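Call for participants: laundry sorting sessions, Skisitgate
Posted 2019-01-12

We are looking for people to come in and put clothes into a basket. You will be paid for it. If that sounds too easy, read the rest before you write to us.

The study is run by Hemico and looks at how people tidy laundry at home when the basket is raised off the floor. Furniture sellers have claimed for years that a raised basket saves your back and gets the clothes picked up sooner. We doubt it. We have yet to see a decent test of either claim, and the one pamphlet we were handed cited only itself.

The setup is plain: a corner made of white wall panels, a gray floor, a small piece of wooden furniture and a white basket on top.

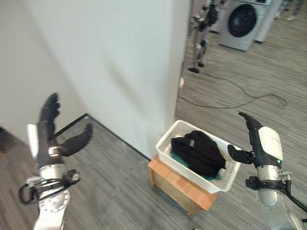
Seren Bevan wrote back to our first notice that a basket at that height only teaches people to throw, and that she would put it on the floor and be done. She may be right. We would like to find out before anyone prints another pamphlet.

What you will do

You pick up cloths and garments, carry them to the basket, and put them in. Some pieces are small, some are long and awkward. Between rounds you fill in a short form. Please don't tell us what you think we want to hear — we can't use it.

Each person attends 2 sessions. The fee is $470, paid after the second one. There is no bonus for speed and no prize for neatness.

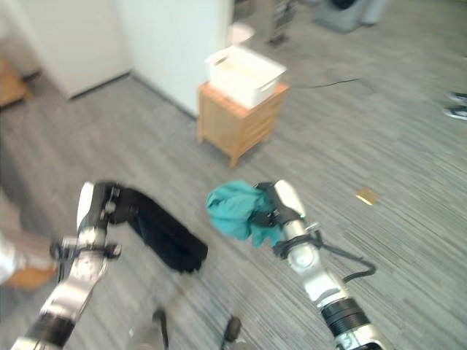 Black cloth and teal cloth, with the basket on the nightstand.

Who should apply

Adults who do their own washing at least now and then. We don't need experts, and we are wary of anyone who calls himself one. You should be able to bend, reach and carry a light load without pain. If your back is bad, please sit this one out, whatever the sellers say.

The basket is white plastic with a cut-out handle. It is a little narrower than the top of the cabinet, and we'd like your opinion on whether that matters.
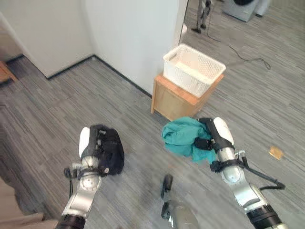

How to apply

Write to Renato Troncoso at the Skisitgate office with your name, a phone number and three lines on how laundry gets done in your home. Skip the cover letter. Questions about payment go to Seo-ah Geum. Sessions run through June.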